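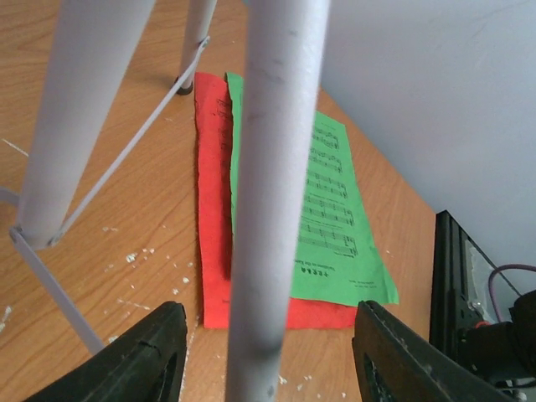 Prirkby Street Names

A table of street names in the old port city of Prirkby, with the origin of each name where one is known, the older names it replaced, and a short text on the history of the street. It was put together for people who write walking guides and local history pages, and it can be used for anything else the license allows.

Status

Version 2. The first version covered only the streets inside the old walls. This one adds the harbor district and Harasym, the hill quarter that was a separate village until the city grew up to meet it.

Contents

streets.csv – one row per street, 300 rows
texts/ – 200 short histories in plain text, one file per street
sources.csv – the maps, directories and books each entry relies on
changes.txt – corrections made after the first version

The remaining streets have a row in the table but no text yet. Most of them are short lanes and stairways in Harasym, where the written record is thin.

Columns in streets.csv

id: a short code that stays the same between versions
name_now: the name on the current street sign
name_old: earlier names, oldest first, separated by semicolons
quarter: walls, harbor or harasym
origin: person, trade, church, landform, event or unknown
first_seen: the earliest map or document in which the name appears
sure: 3 if a document states the origin, 2 if several sources agree but none gives a document, 1 if the origin is only a local story
text: the file name of the short history, or blank

first_seen is not the year a street was built. Many streets in the walls quarter are older than any map of the city, and a name can be in use for generations before somebody writes it down. Please don't turn this column into a building date. The first version called it "year", and two guides printed it that way.

How the names were collected

The starting point was the current city street list. Each name was then looked up in the old tax rolls, the harbor office ledgers and the printed directories. Where a street had changed its name, the older form was traced back through maps until it dropped out of sight.

Spelling follows the current signs for name_now and the source for name_old. Old spellings have not been evened out, so the same word can turn up in different forms. Rope Walk, for instance, is Roape Walke in the harbor ledgers and Ropewalk in the directories.

The Horero names

Horero is the name of the river and of a family of ship owners who took their name from it. Several streets could come from either. Horero Quay is marked as a landform, as it appears on a harbor map before the family is mentioned anywhere. Horero Steps is marked as a person, from a deed of sale. Upper Horero Lane is marked unknown.

Known problems

The flood that damaged the city archive took most of the parish books for the lower harbor. Names there lean on later directories, and few of them score above 2.

Streets that were built over and no longer exist are left out, even well-known ones such as Tanner's Gate. A separate file for lost streets is planned.

Names in Harasym were often written down by clerks from the city who did not speak the village dialect. Some of the meanings given in older books look like guesses from the sound of the word. These are kept, with a score of 1.

Quarter borders follow the modern district map. Mill Street crosses from walls into harbor and is listed under walls only.

Opening the files

All files are UTF-8. The tables use commas, with double quotes around any field that has a comma in it. Some spreadsheet programs will read the id column as a number and drop the leading zeros – set it to text when you import.

License and credit

Free to use and change, including in paid guides, as long as you credit "Prirkby Street Names, Lustum". Lustum is the local history group that keeps the table.

Corrections

Send the id, the column and your source. Family memories are welcome and go in with a score of 1 unless a document turns up. Changes sent in before March go into the next version.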